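Workshop > Two-arm kits > Grippers > Vilari parallel gripper, pair

Vilari parallel gripper, pair (left and right)

Sat 4 January, by Hina Paracha

The Vilari is a two-finger gripper for small arms. It is sold as a pair because we designed it for two-arm builds on a shared bench, where one hand usually has to hold something while the other does the fiddly part. Both sides use the same motor, the same fingers and the same screws. Only the cable exit differs.

We build them in the Bodin workshop and test them there on the members' two-arm rig. It has a plain table, a bare wall behind, and floor tape to put the base back where it was. Most of the set-up notes on this page come from the evenings spent getting that rig to handle ordinary stationery.

What you get

Two gripper bodies, four black fingers, two motor leads, a bag of screws and a hex key. The mounting plate is separate and comes in two patterns, one for the Nallel arm and one blank for drilling yourself. You will need your own 12 volt supply. The pair weighs 700 grams with fingers fitted and leads attached.

Fitting

Bolt the plate to the wrist first, then slide the body on and tighten the screws a little at a time. Leave slack in the lead. A common mistake is to tie the cable tight along the forearm with the elbow bent one way, then find it pulls when the arm straightens. Give it a loose loop over the top and clip it further down.

Run the fingers open and shut by hand before powering up. They should meet evenly along the tip. If one side arrives first, loosen the finger screw, squeeze both fingers together and tighten again.

First jobs

Start with something light that doesn't matter if it drops. A pencil case and a few pens are good practice, and cover most of what goes wrong: a thin barrel, a shallow tray with walls to catch on, and a lid that gets in the way of the second arm.
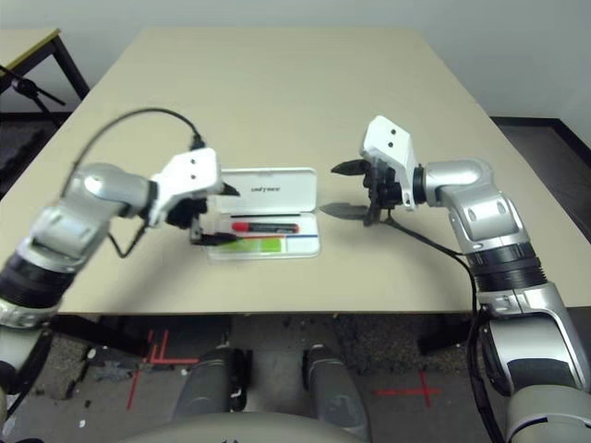

Keep speeds low while you learn how far the bodies stick out past the fingers. The usual clash is housing against housing, well before the tips meet. In the Zudby control software you can set a keep-out distance between the two wrists, and we suggest a generous one until you trust your calibration.

For pens and markers, come straight down with the fingers lined up across the barrel. Coming in at a slant tends to roll the pen against the side of the tray. If you have a wrist camera, mount it so that both fingertips stay in view when open. It makes lining up much easier than working from the head camera alone, and you can spot a finger about to land on the rim.
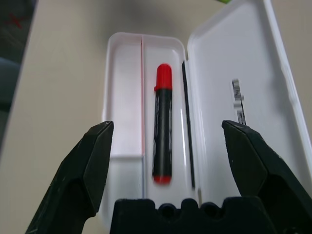
The fingers will pick up scuffs, mostly along the edges. This does no harm. Replace them when the tips no longer close flat, or when a sheet of paper slips out from between them. Spare fingers are sold in fours.

What it won't do

It has no force sensor. You can limit the motor current in software, but the reading is coarse and soft things will get squashed. It isn't sealed, so keep it away from water and fine dust — sanding dust in particular. Please don't use it near anyone's face or hands without a stop button within reach.

Availability

The next batch ships in February. Orders for the drilled Nallel plate go out first.

Comments

gantry_pete
Does the blank plate come tapped or just flat? I have an older arm with an odd bolt circle.

Hina Paracha
Flat, no holes. It's soft enough to drill on a small pillar drill.

Moss
Fitted mine last week. The bit about cable slack is right, I had the left one too tight and it kept stopping halfway. Fine now. Would like longer fingers as an option.

oddsocket
Error 203 in Zudby every time I power up the right hand. Left is fine. Swapped leads, same thing.

Hina Paracha
Both motors leave here with the same address, so the right one has to be changed before you connect the pair. Plug it in by itself, set it to 2 and restart.

oddsocket
That did it, thanks. Might be worth putting in the fitting section.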